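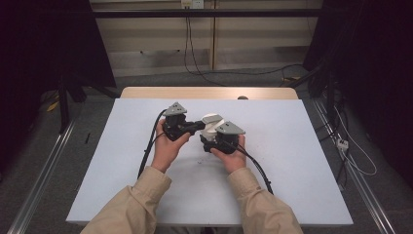
White board on the wooden table, worktop check, Dec 4, 2024

Worktop and small items checklist – Dalisay room
Checked by Botond Bíró

I do this one with a mug of tea parked well away on the windowsill, and it takes me 16 minutes if I don't get chatting. Please read the comments as well as the ticks, most of the useful stuff is in there!

1. Table, general condition
OK. The wood is sound and the rounded corners are lovely to walk past compared with the old table in the Nendila room (I had a bruise from that one until July). I ran a cloth along the far side and it came away clean enough.

2. Round fitting towards the back of the table
OK. Please keep the board off it if you can. I know it creeps backwards when people lean on it.

3. White board
OK, with a comment. It lies flat and I couldn't find a raised corner anywhere. I'd still like grippy pads under it before the next check – Irine said she had a packet left over from the shelves, so I'll chase her for those.

4. Cables where people are working
OK today. Keep them clear of cuffs and elbows, and don't let them dangle over the front where a chair can catch them. Tape is in the second drawer (the blue roll, the clear one leaves a mess).

5. Sleeves and cuffs
OK. Long sleeves are fine in here as long as the cuffs are done up or rolled properly. Loose ones drag things off the table, and I say that as someone who has lost a whole tub of paper clips that way.

6. Small white items handled at the table
OK. Nothing sharp that I could feel on the ones I picked up. Anything with a rough edge goes in the Fletico tray for sanding, please, and not back in the box with the rest.

7. Surface of the work area
Comment. A few small marks. They don't bother me, but I'd like them gone before they turn into big marks, so warm water and a soft cloth this week. No scouring pads! We've been through nearly 2,000 of the things over the years and all they do is dull the finish.

8. Clear container with the white lid
OK. Clear plastic with a pale stick inside, and the wall is easy to see through, so you can tell what's in there without opening it. Check that the lid is seated all the way round before you carry it anywhere, and carry it by the body. Leave the printing on the side alone too, as someone picked half of it off the last pot we had.

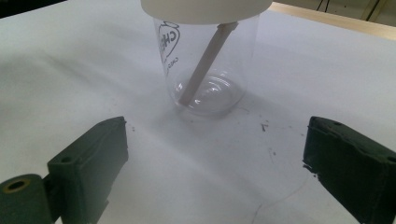

9. Floor and walkway
Action needed. The mat by the door has curled again. I've flattened it twice and it laughs at me. I've asked for a new one.

10. Lighting
OK, although the light across the work surface is a bit patchy. Fine for general jobs, but for anything fiddly I'd fetch the desk lamp from next door.

Still to do: 3 things, being the pads, the marks and the mat. The form goes in folder 155 once those are ticked off.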